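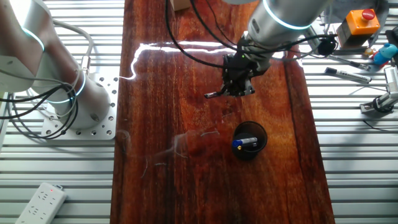

How to Prepare a Meeting Room for a Formal Records Review

Bonham Office Services, Guidance for Departments
Last revised 24 August 2025

This page explains how departments should prepare for a formal review of paper records. It applies to all offices at the Kaltport and Riltitz sites. Staff who are arranging a review for the first time should read the whole page before booking a room.

Before you begin

A records review is a meeting at which a department decides which paper files it will keep, which it will transfer to storage, and which it will release for secure disposal. Each department holds one review a year, normally in March. The review is led by the department's records contact and attended by at least one person from Office Services.

You will need:

The current file list for your department
A copy of the retention schedule
Blank transfer slips (Form 301)
Blank disposal slips (Form 475)
Archive boxes and lids
Labels and string tags

Forms are available from the Annamalai Building front desk. Please do not photocopy old forms, as the reference numbers on them are no longer valid.

Step 1. Confirm the file list

Print the file list and compare it with the contents of your cabinets. Mark any file that is missing, and any file that is in the cabinet but not on the list. A missing file does not prevent the review from going ahead, but it must be reported to Office Services at least 10 working days before the meeting.

Files on loan to another department should be called back at this stage. If a file cannot be returned in time, ask the borrower to confirm in writing where it is held.

Step 2. Book a suitable room

Choose a room with a large table and a door that locks. Shared areas may not be used for reviews, even outside normal hours. The booking should cover the whole of the review and allow 20 minutes at either end for moving boxes in and out.

Reviews involving personnel or medical files must be held at Kaltport. Riltitz does not have a room approved for this class of record.

Step 3. Set up the table

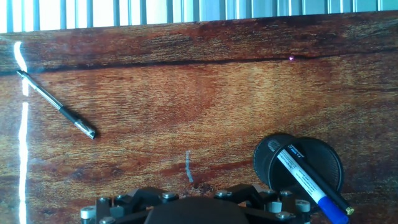

Files should be laid out in list order, starting at the end of the table nearest the door. Leave a clear working space in front of each reviewer, and keep drinks on a separate surface. Reviewers should agree before the meeting on what each writing tool is for. A ballpoint pen and a blue-capped marker, such as those lying on the table, are suitable for slips and box labels respectively; neither should be used on the records themselves, which may be marked in pencil only. Where a table has a highly polished top, adjust the blinds so that reflected daylight does not make faint handwriting hard to read.

Step 4. Carry out the review

Take each file in turn. The records contact reads out the reference number and title, and the reviewers check the closing date against the retention schedule. One of three decisions is then recorded on the file list: keep, transfer or dispose.

Where reviewers do not agree, the file is kept for a further year and the disagreement is noted. Long discussion of a single file should be avoided. Questions about the schedule itself may be sent to the Records Officer, Nikola Živković, after the meeting.

Complete the slip for each file as soon as the decision is made. Do not leave the slips to be filled in at the end.

Step 5. Box and label the files

Place files for transfer upright in archive boxes, spines facing up. A box should be full enough that the files do not slump, with room for a hand to be slipped in at one side. Write the department code, box number and year on the short end of the box. The lid should be left blank.

Files for disposal go into separate boxes, which must be sealed and signed across the tape by two reviewers. Sealed boxes must remain in a locked room until they are collected.

Remove the following before boxing:

Plastic sleeves
Rubber bands
Bulldog clips
Loose sticky notes, unless they form part of the record

Step 6. Close the review

All reviewers sign and date the last page of the file list. Send the signed original to Office Services and keep a copy in the department. Collection will be arranged once the signed list has been received.

Changes to a signed list

A signed list may be corrected only by the records contact. Strike through the entry with a single line, write the correction beside it and add your initials. If the correction concerns a file marked for disposal, telephone Office Services immediately so that the box can be held back.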